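Orchestra Tour of Game Music Adds Laditdale Date After First Show Sells Out

The touring concert series Stultalska has added a second evening in Laditdale after tickets for the first one were gone before noon on the day they went on sale. The new date is in May, one night after the original, in the same hall.

Stultalska presents music from role-playing games played by a full orchestra and choir. The program for this season is built on the three Cemow games, whose soundtracks were for many years available only on discs sold together with the collector's editions. This is the first time that the complete battle suite from the second game is performed in front of an audience.

The organizer, Ferraro, said in a statement that both evenings will have the same program and the same performers. The hall has 400 seats, but 13 of them are kept for the sound and light crew and are not sold. Visitors who are still on the waiting list for the first evening will receive a code by email, and with this code they can buy up to two tickets for the second evening before the general sale opens at 10 a.m.

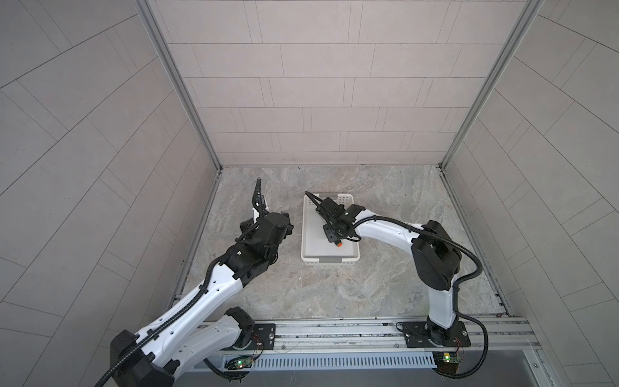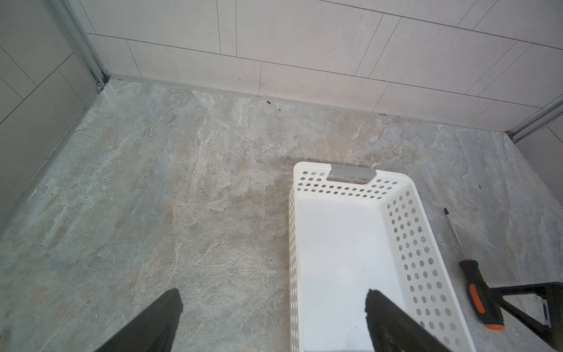
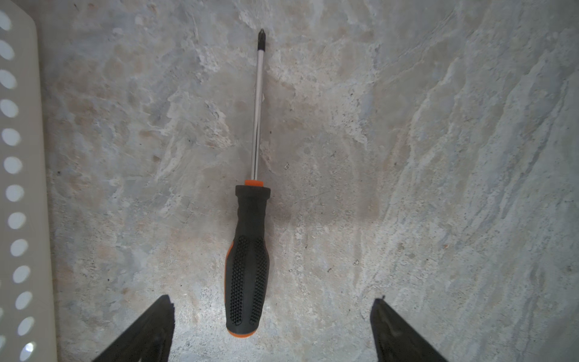 Photos: press archive

The concert starts with the title theme of the first Cemow game, in a new arrangement for strings and solo oboe. After that come the village and travel themes, which fans of the series know from the long walks between the towns. The first half closes with the harbor music - a short piece that was cut from the original release and came back only in the remastered version.

The second half belongs mostly to the choir. It opens with the battle suite, which lasts 13 minutes and joins six tracks without a pause. The final part is taken from the third game, including the song from the end credits. In the game this song is heard in an invented language, and the choir will sing it the same way. The words are printed in the program book for those who want to follow them.

There will be a large screen above the stage, but it will not show gameplay during every piece. Ferraro explained that after last season many visitors asked for more quiet moments without video, so the screen stays dark for the slower works. Drawings from the early development of the games will be shown during the intermission.

The score for the program has 308 pages and was prepared again from the composer's computer files, as no printed parts existed for most of the music. A recording is planned on both evenings. It is not yet decided if it will come out on disc or only on streaming services, and Ferraro did not give a month for the release.

Doors open at 6:30 p.m. and the music begins at 7:30 p.m. on both evenings. Costumes are welcome, but large props must be left at the coat check. Program books and the soundtrack of the first game, in a pressing of 268 vinyl copies, will be sold in the lobby before the concert and during the intermission. Returned tickets for the first evening, if there are any, will be offered at the box office from 6 p.m.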